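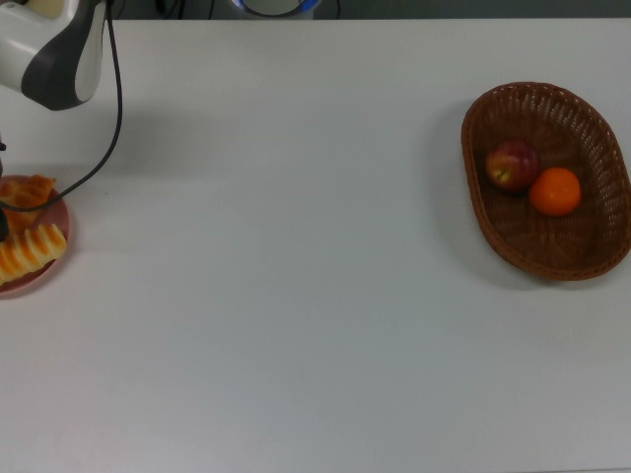
The Kanow arm at our counter, with the bread plate on one side and the fruit basket on the other.

I run the breakfast counter at Basano, and we've had the Kanow for 31 days now, so I feel ready to say something fair about it. Mornings used to mean one of us stood plating rolls for a good hour while the coffee line grew (and grew!), and whoever got that job was grumpy until lunch. Now the arm does the pastries and we get to talk to people, which I had missed more than I knew.

It is slow. On our busiest day it moved 266 pieces, and a person with tongs would have beaten that easily. It's gentle, though, even with croissants, and the gripper comes off quickly for cleaning. I do wish the cable were tidier, and the setup guide is a chore at 57 pages. My crew worried about their hours at first, and I won't pretend that talk was fun. We kept everyone's hours the same and wrote it down, and I'd tell any manager to do that before the box arrives.
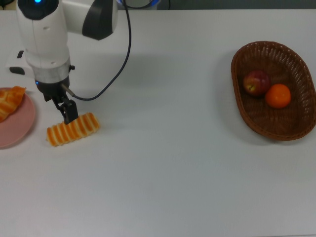
A reader at Petek writes that their crew kept their hours too, but the new job of minding the arm came with no extra pay, and people are still sore over it. Fair point, and I've asked our own office for a raise for the two who took the training. Four stars from me.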